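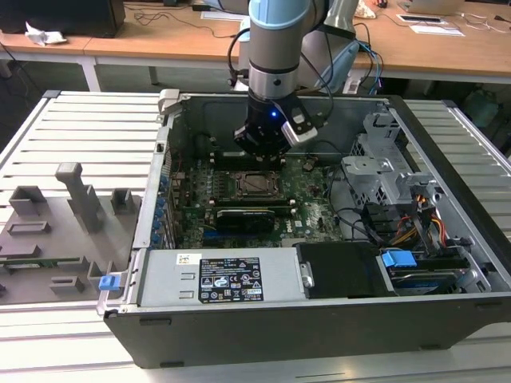
Figure 3. An opened desktop tower of the kind many households hold on to, lying on its side with the motherboard exposed.

4.2 Why old computers stay in the house

Of all the things people told us they kept without using, the desktop computer was the one they most enjoyed talking about. We had expected clothes to win, or perhaps tools, and we had set aside a good part of the interview guide for both. But again and again, once the coffee was poured and the first shy quarter of an hour was over, somebody would lead us down a hallway or up a flight of stairs to show us a tower under a blanket, and the conversation would go on happily from there.

Of the 300 households we wrote to in Loltitz and Nender, 172 agreed to take part, and 132 of those had at least one computer that had not been switched on during the past year. The homes in Nender are larger on the whole, with attics and sheds, and we first supposed that space alone would explain the difference between the two towns. It explains part of it. Families in small apartments in Loltitz also kept their machines, though, sometimes at real cost to their comfort (one couple had been using theirs as a footrest under the dining table for years).

The reason given most often was the photographs. People were seldom sure what was on the drive, and few had looked, but they spoke of it with great tenderness, much as Krajewska's respondents spoke of unsorted letters. A retired bus driver in Nender put it this way: "My daughter's whole childhood could be in there. Or it's all tax forms. I'm not ready to find out." We heard versions of this in both towns, and from people of every age.

A second reason was thrift, and here the older participants were especially warm and especially firm. A computer had cost a month's wages or more, it had parts inside, and parts are useful to someone. Whether anyone in the house knew how to take those parts out seemed to matter very little. Sunil Saha, who carried out the Loltitz interviews, noted that the word "still" came up constantly in these talks - still good, still works, still worth something.

We should add a word on disposal. Flistora, the collection service that covers both towns, picks up old electronics from the curb four times a year, and most participants knew this perfectly well. Several had even carried the machine to the door the night before a pickup and then carried it back in again. Jadwiga Brzozowska has suggested that we treat these returns as small decisions in their own right, and we take up her suggestion in Section 5, where we compare them with what people told us about furniture.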